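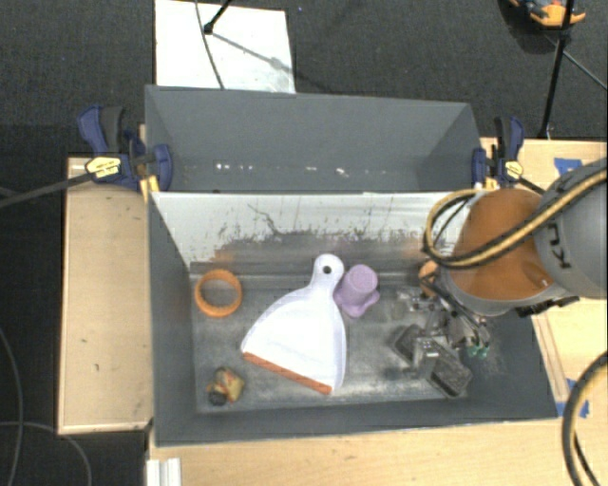
The dustpan is a shallow, open-fronted household tool used to collect dirt, crumbs, and other sweepings so that they can be carried to a trash can. It is nearly always used together with a broom or a small hand brush, and there are few homes, shops, or schools without at least one of them tucked behind a door. Most dustpans have three parts: a tray that holds the sweepings, a handle, and a front edge, called the lip, that rests on the floor. The lip is often made or finished differently from the rest of the tool, and on some pans it is a different color as well, like the narrow orange-red lip along the straight front of a white tray. A hole near the end of the handle, also common, lets the pan be hung from a nail or hook when the sweeping is finished.

Name and early use

The English word is a plain joining of "dust" and "pan," and it has kept its meaning remarkably well over the years. People swept their floors long before they had a special tool for picking up what they had swept, of course. In many houses the dirt simply went out the door, which worked nicely if the door opened onto a yard and rather less nicely if it opened onto a shared landing. A flat board, a fireplace shovel, or an old baking pan could all be pressed into service, and in plenty of kitchens they still are.

Pans made for the purpose grew common in the nineteenth century, when stamped sheet metal became cheap. Inventors in the United States took out a good many patents for improvements, some of them useful and some of them a little hopeful. Raised backs, covered trays, long handles, and folding feet all appeared in one form or another, and a visitor to a hardware store today will find most of these ideas still on the shelf.

The Tilside pans

The town of Tilside is remembered among collectors for the pans made there by the Harms works, a small metal shop that had begun with stovepipe and buckets. A Harms pan was cut from one sheet, folded up at the back and sides, and fitted with a tube handle that was riveted on with 2 rivets. At its busiest the shop employed 40 people and could turn out 200 pans in a day, though buckets remained the larger part of its trade. The pans were sold mostly through country stores, and many went to the housekeepers of nearby Lakow, where they were known simply as "tillies."

The historian Sheila Rudd, who has written warmly about the household goods of the region, gives a whole chapter to the tillie in her study of the Harms works. She points out that the early ones had a perfectly flat lip, which left the familiar thin line of dust on the floor after every pass. Later pans had the front edge turned down very slightly, and the line grew fainter, though any sweeper will tell you that it has never gone away completely. The shop closed its pan line when molded plastic arrived, and the surviving stock was sold off at the yearly April fair.

Materials and form

Plastic is now the usual material. It is light, it does not rust, and it can be molded in a single piece with its handle. Metal pans are heavier and tend to bend at the corners, but they will take hot ashes, so they are still the right choice beside a fireplace or wood stove. Wooden and pressed-paper pans are also made, and in Japan there is a long and lovely tradition of paper pans treated to make them stiff and smooth.

The lip is the part that gives the most trouble. A hard edge cannot follow a rough floor, and fine dust slips underneath. Many makers therefore add a strip of rubber or soft plastic, which bends to meet the floor and closes up the gap. The strip wears out sooner than the tray does, and on better pans it can be pulled off and replaced.

Long-handled pans, sometimes called lobby pans, are used in theaters, train stations, and restaurants, where the sweeper may walk a great distance in an evening and would rather not stoop. The tray hangs from the handle so that it tips back and closes when lifted.

Collecting

Old dustpans are a modest but friendly corner of the collecting world. Painted toy pans and advertising pans given away by grocers bring the best prices, while plain ones can be had for pocket change. The Akard Museum of Household Work keeps 125 pans, most of them the gift of Jaruwan Prasertsri, a retired schoolteacher who started with her grandmother's and never quite got around to stopping. The catalog she wrote to go with them lists the place where each pan was bought, and often what she had for lunch that day.

Related articles
Broom
Carpet sweeper
Crumb tray
Feather duster
Hearth tools
Whisk broom

Last updated: Sunday, September 3, 2023

Contact the editors | Copyright and reuse | Back to top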